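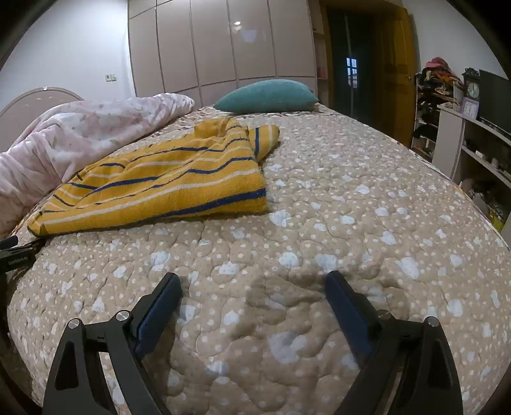
I have never been good at making a bed, and I figured the best person to ask about it was the woman who has looked after the linens at the Pakzad guesthouse since before I moved to town. I expected white sheets and razor-sharp corners, the whole hotel business. What I got was a beige quilted bedspread with little white dots and big pale blue-white splotches like clouds, a yellow striped towel lying on it, and a pink flowered duvet shoved up in a heap along one side. I loved it right away (it looked like my bed, only with better taste).

"Don't write down that it's made," she told me. "It's halfway. You came at halfway."

So we started there. I asked her what halfway meant, and she looked at me the way my grandmother used to when I asked how long to boil an egg.

"Halfway is when the bottom is done and the top isn't," she said. "The spread goes on and gets smoothed out. Everything else gets parked wherever there's room. The duvet goes to the side, the pillow stays up by the headboard, and the towel waits its turn."

The Pakzad has 28 beds, and she has opinions about every one of them. Some of them sag in the middle. One squeaks if you so much as set a sock on it. She told me she can do the simple ones while thinking about dinner, but the quilted spreads need her full attention, and this turned into the longest part of our conversation, because I own a quilted spread and have been fighting with it for years.

"It's the stitching," she said. "All those puffy channels. People pull on it like it's a sheet, and then they get mad because it's still lumpy. Well, it's supposed to be lumpy! You paid for lumpy!"

Her method is to leave the tugging for last. She lays the spread down folded in half, opens it across the bed, walks all the way around checking how far it hangs on each side, and only then gives it a little pull at the corners. After that she runs her forearm over it, elbow to wrist. I asked why not her hand.

"A hand makes five little wrinkles," she said, wiggling her fingers at me. "An arm makes one, and you chase that one right off the end."

I tried this at home the same night and I have to report that I chased mine into a corner and it stayed there.

We got onto towels next. The yellow one has navy blue and white stripes across it, and it was folded into more or less a rectangle, with one corner flipped up. I was dying to know if the flipped corner was a trick, some kind of fancy fold. She laughed so hard she had to sit down.

"That's a fold I did while talking to you," she said. "I'll do it over."

Her real towel fold goes in thirds the long way and then in half, with the fold facing the guest. She learned it at her first job, at the Ziletti, a much bigger place on the lake road where everything ran by the clock. They had her fold 1,000 towels before they let her near a bed. I asked if that was a figure of speech, and it wasn't. There was a clipboard. She got to 542 the first week and cried in the supply closet, and then somebody brought her a sandwich and she finished the rest by the following Saturday.

"Was it good training?" I asked.

"It was good training for folding towels," she said. "I don't know that it did anything for me as a person."

The colors were what I really wanted to talk about. You don't see a lot of teal next to pink flowers next to yellow stripes in places that charge by the night! She said the owners left the choosing up to her years ago and never took it back. The pillow, the teal one with the knitted look, was her idea entirely. She found the cover at the Garkik market, on a table of odds and ends, and she talked the seller down and then felt bad and bought a tea towel at full price.

"White shows everything and it says nothing," she said. "A person comes in after a long drive, they want to see that somebody picked something out. If they don't like what I picked, fine, at least now they have something to talk about at breakfast."

Do they complain? Once in a while. One guest left a note saying the flowers and the stripes were giving him a headache. Another asked if she could buy the duvet cover off the bed, with its light green leaves and pink blossoms, and was pretty put out when the answer was no.

I asked about washing, which I know is boring, but I can't be the only one who has ruined a quilt. She uses Clurus powder for the cottons, half of what the box says. Quilted things go in by themselves with plenty of room, cool water, and they come out of the dryer twice along the way to be shaken and turned around. Duvets she shakes by two corners, then by the other two, and she punches down any clumps.

"Not angry," she said, showing me on the air. "Well, a little angry. It depends on the day."

By then it was past three in the afternoon and she had people checking in at four, so I offered to help with the duvet. She gave me the two bottom corners and took the top ones herself. We lifted, I let go too early, and she walked around to my side and fixed it without a word.

At the door I asked her if she makes her own bed at home.

"I pull the duvet up," she said. "I close the door. Then I come here."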